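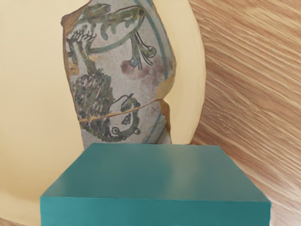 A county judge on Tuesday's docket list has been replaced in the Rawat fraud case, and the new judge will hear a motion to exclude bank records before the trial opens in October, according to a scheduling order filed in state court.

Vivek Joshi, a former accounts manager at the freight company Limier, is charged with two counts of wire fraud and seven counts of falsifying business records. Prosecutors allege that he approved 73 invoices from Gritora, a supplier that they say delivered no goods. Joshi has pleaded not guilty.

The defense argues that the search warrant covered records held at the company's Trudine office only – the disputed statements were taken from a storage unit rented in 2011. Prosecutors said in a written response that the unit was listed as a company address on the warrant application.

The order gives both sides 14 days to file further briefs. Joshi remains free on bond and must surrender his passport before the hearing. A lawyer for Limier declined to comment on the motion.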